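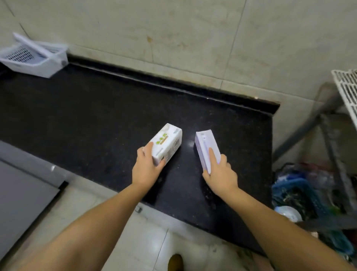
Okay, hi everybody, thanks for coming out on a Sunday. Slow down here, I always rush the first minute.

So, my talk is about moving in with someone after 50, and I'm going to start with my aunt's house in the Sauerland, where I spent every summer and where everything in the cupboards had a place. And I mean everything! You put the eggcups back wrong and you heard about it at dinner.

(Wait for the laugh. If there isn't one, skip the eggcup story and go on to Friederike.)

Friederike Kohlhase and I had 98 boxes between us when we moved to Gunport. We'd each run our own home for decades, so we had two toasters, two ironing boards and two very firm opinions on when to buy more of anything. She buys when it's on sale. I buy when we're out.

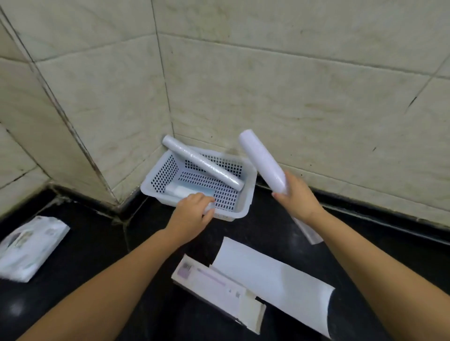
Rolls going into the white basket.

Tell the five-question story now. We sat down one evening in April with a bottle of wine and asked each other five things: bedtime, money, guests, noise, and what "clean" means. Clean took till midnight. Read out her answer about the bathtub (it's on the yellow card).

Then money. We opened a joint account with $609 in it, which was what we had left over after the movers, and it's still the best thing we did. Groceries, light bulbs, stamps, all from there, and I don't have to ask why anybody needs four kinds of mustard.

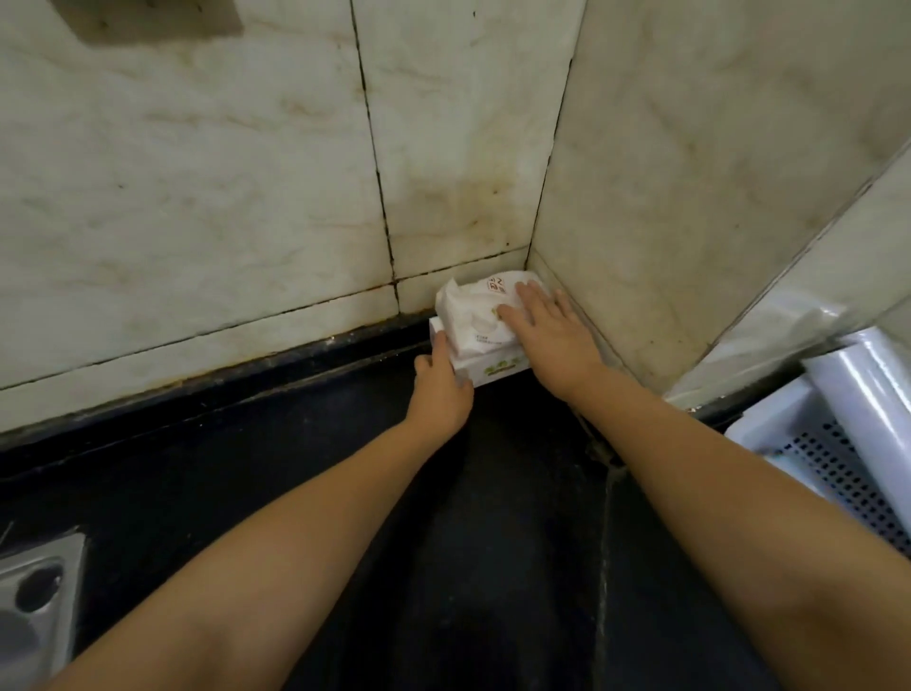
Tissue package on top, box underneath.

Last bit: keep one shelf each that the other person never touches. Mine's a mess and I love it. Pass the sign-up sheet around, then questions.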